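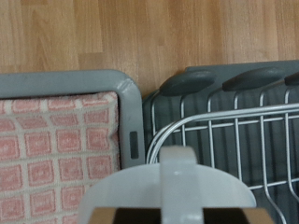

Pink check on a wood floor.

SPEAKER NOTES – "Where Does It Live? Putting Things Away in a House With Other People In It"

Slide 1. Wait for the coughing to stop. Say hello, thank Marloes Vandenberghe for the introduction and for pronouncing Grajales correctly, which puts her ahead of my bank.

Open with the can opener. My husband and I have been married long enough to own four of them, and on any given evening we can find none. We don't have a shortage. We have two filing systems, and they hate each other.

Slide 2. The Gandwood survey. We asked 1,322 households one question: when you can't find something at home, who moved it? Pause. Of those, 759 said "somebody else." Let them laugh. Then point out that 340 of them live alone. (If that gets nothing, move along quickly. It died in Jakab.)

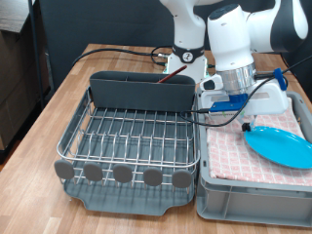 Slide 3. Every household has a sorter and a stasher. The sorter wants a category for everything. The stasher wants the counter clear by six, when her mother arrives. Both of them will tell you they're the tidy one. Give a stasher one gray plastic bin on a wooden table and by supper it will hold the mail, a single glove and your passport. Give it to a sorter and it will stay empty for a month while he decides what it's for. Ask for hands up – sorters first, they like to go first.

Slide 4. The label problem. Tell the Eltik story, short version. I labeled every shelf in the pantry. Nobody in my family can read, apparently. Skip the part about the lentils unless we're running early.
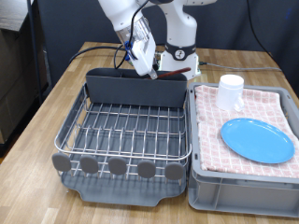
The rack, utensil caddy at the back.

Slide 5. What helps. Put the thing where people already drop it. Keys land by the door, so the hook goes by the door. I charged Cineo a full day's fee for that sentence and they asked me back.

One drawer per person, no inspections. I mean it about the inspections.

Slide 6. Questions. Someone will ask about garages. I don't do garages. Water is on the left side of the lectern.

Contact: Milagros Grajales, speaker desk | © All rights reserved | Back to top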